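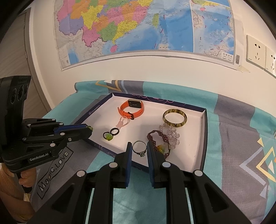
Jun 19, 2026 — glaze tests, Sarkgate kiln

Opened the kiln at 38 C. Top shelf fine. Bottom shelf, the Mosquera clay tiles have pinholes again, worst on the ones dipped twice. Same recipe as batch 704, only the feldspar is from the new sack.

Milagros Betancur thinks the bisque was too quick. I'm less sure — the Edura tiles went through the same bisque and came out clean.

Next firing:
- hold 20 minutes at peak
- 2 tiles with old feldspar, same shelf, same dip
- sieve the bucket again before dipping, it had lumps

Cone pack was leaning on the back wall, so ignore that reading. Shelf wash is flaking near the door side. Scraped it, still needs a fresh coat. Old notes on the slow bisque are in the October pages.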